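Chapitre 4
La pince et ses doigts : réglage, entretien, remplacement

Une pince à deux doigts paraît si simple que personne ne lit sa notice. À l'atelier de Caltholm, Chie Sakai a longtemps gardé la sienne sous un pied de table bancal, où elle rendait de réels services. Le bras, lui, lâchait une pièce sur 30, et l'on accusait le logiciel.

Ce chapitre traite de la partie la moins noble de la cellule : les deux patins sombres qui touchent l'objet. Ils s'usent, s'encrassent et se décalent sans le signaler à quiconque. Nous verrons comment contrôler leur parallélisme, régler l'effort de serrage et décider du moment où un patin doit finir à la poubelle (plus tôt que ne le souhaite le service des achats).

Avant de commencer, coupez l'alimentation du bras et attendez 30 secondes. Nettoyez les patins au chiffon humide, sans solvant. Vérifiez ensuite le serrage des vis de fixation, puis refermez la pince à vide, à vitesse réduite.

Les parois minces feront l'objet de la section 4.2. Trop d'effort, elles fléchissent ; pas assez, elles glissent. Entre les deux, il y a une plage étroite que l'on cherche à la main, avec patience et un café.

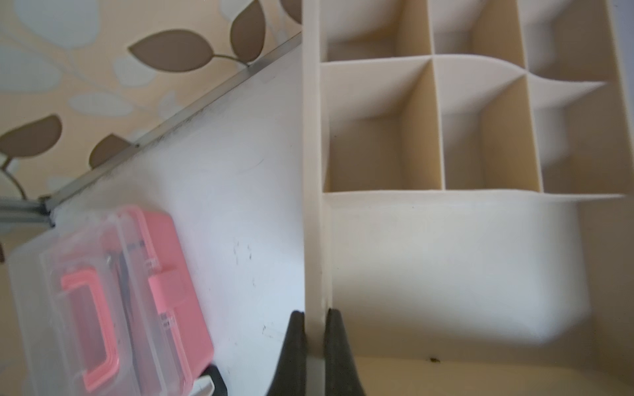
Fig. 4.1. Prise d'une paroi mince : un doigt de chaque côté du panneau extérieur d'un casier en plastique crème.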